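3.2 Seasoning left on the table after a shared meal

Most of the earlier writing on household dishwashing begins at the sink, and we think something is lost by starting there. A good deal has been settled by the time a plate gets to the water: what was scraped, what was stacked on what, and what was simply left lying in the well of the dish because it looked too small to matter. In the homes we visited for the Revmont study, salt, sugar and ground pepper were the leftovers people mentioned least and complained of most, usually when a gritty plate turned up in the cupboard some days later.
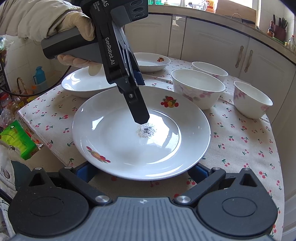
Does it matter whether dry grains are tipped off before a plate is stacked? It matters a good deal for glazed ware, as grains caught between two plates rub against the glaze every time the stack is moved.

Sýkora, who kept the kitchen diaries through April, had suspected as much from his own cupboards — he grew up in a house where plates were wiped with a crust of bread before anyone was allowed to stand up. Of the 14 households that kept a diary for us, only 3 had anything like a fixed habit here, and those habits had nearly always come down from a grandparent.

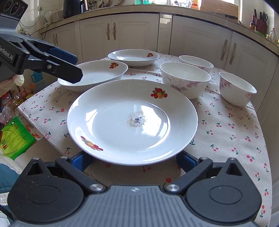 Figure 4. Large white plate with fruit decoration, raised from the cherry-print cloth; a small gray and black residue remains in the center.

We also asked people to tell us, in their own words, when a plate was "done" on the table and ready to be carried away. The answers were generous and often wandered off into stories about holidays and mothers-in-law, which we were happy to hear, but they agreed on one point: a plate with nothing left to eat on it was called empty, whatever else might be lying there.

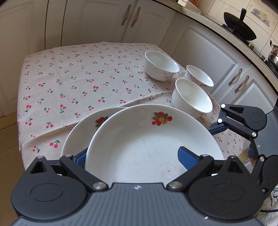 Sutter has suggested that "empty" and "clean" ought to be kept as two separate entries in the diary form, and we have followed him in the sections below.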